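The Other Aino

Aino Kemppainen found out she had a second self on Gusano while she was waiting for the potatoes to boil. Her cousin Anneli Harju had called to ask, very gently, whether everything was all right at home, and whether she really meant what she had written about the mayor's boat.

"What boat?" said Aino, and turned down the stove.

Now, you have to understand that Aino had joined Gusano only to see pictures of her grandnephews, and that in all her time there she had posted exactly one thing, a recipe for rye crackers. But there she was on Anneli's screen that evening, with her own face and her own Sunday scarf, and beside her name the little blue acorn that meant the company had checked and was satisfied. The other Aino had 1462 followers. The real one had Anneli, the grandnephews, and a man who sold gutters.

"She's funny, though," said Anneli, who had been reading for an hour and felt a bit guilty about it. "Listen to this one about the pharmacy."

Aino listened, and laughed before she could stop herself, and then was cross all through coffee.

She wrote to the company. The company wrote back the same night to say that the account was verified and that hers, regrettably, looked like an imitation. She had 7 days to prove she was herself. She sent her library card, a photograph of her front door, and a long letter about her late mother, who could have settled the matter in a minute. A message came thanking her for her interest in acorns.

So she went down the road to Toivo Hyvönen, who understood phones, and Toivo sat at her kitchen table eating crackers and scrolling back and back, all the way to December, until he came to the first post. It was a recipe for rye crackers.

"Same as yours," he said. "But she's put caraway in."

Aino took the phone from him and held it out at arm's length. There was only one person in the whole parish who put caraway in rye crackers, and he had been told about it, at her own table, some 200 times.

Esko Kettunen opened his door in his slippers. He looked at Aino, and at the phone, and his ears went pink, just as they had when they were both in school and he had broken the window.

"I only wanted to see if they'd give me the acorn," he said. "And then people started answering, and it was such good company in the evenings."

"The mayor's boat, Esko."

"It is an ugly boat," said Esko.

She stood there on the mat for quite a while, thinking it over. Then she asked whether he had any coffee on, and whether he would mind very much taking out the caraway.
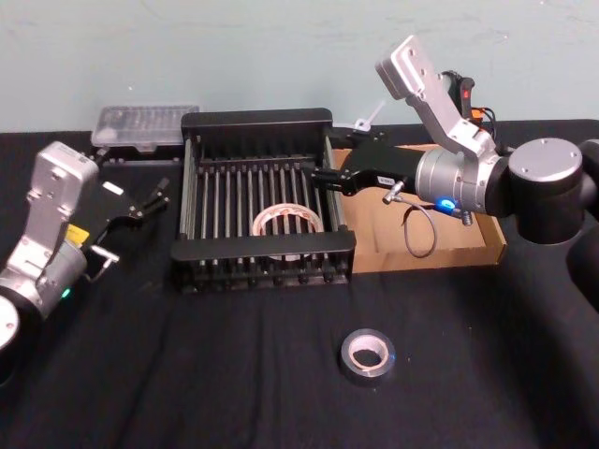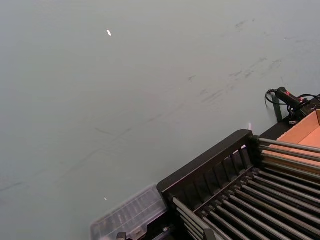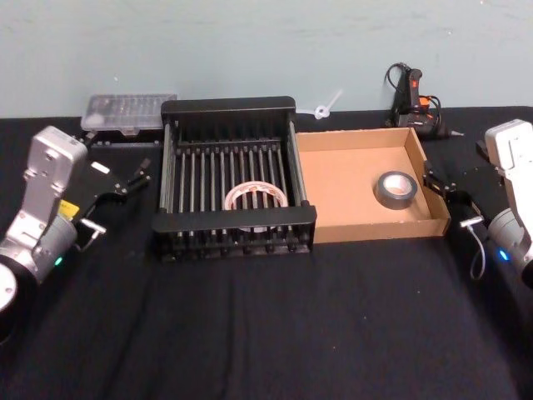
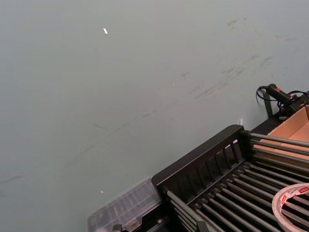

Images: Galotach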